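Plea Deals and Cooperation Credit: Do Judges Follow the Government's Advice?
Project report, Mathis Picard and Florian Bouvier, 19/06/2024 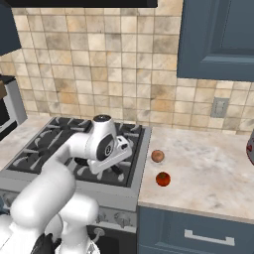

Figure 1. White robot arm over a gas stove, computer rendering.

Our course reader says that a defendant who cooperates with investigators "can expect" a lighter sentence. We wanted to see how far that holds. In May we read 41 sentencing summaries from the Druvance archive, all involving false statements to officials. We dropped 13 where the prosecutor made no recommendation, which left 28.

The judge followed the recommendation in most of them. We don't think this proves much. Prosecutors may ask only for what they expect to get, and the summaries rarely say what the judge would have done alone. The archive's own guide calls cooperation "decisive" — a strong word for a source that leaves out sealed filings.

Two cases went the other way. In the Elanero lobbying case the judge questioned the deal in open court and put off sentencing. In Flunia the defendant had sat through roughly 40 hours of interviews and still got prison time. Neither summary explains why.

Florian would count the delay in Elanero as a rejection. Mathis would not, and the table in the appendix lists it as undecided.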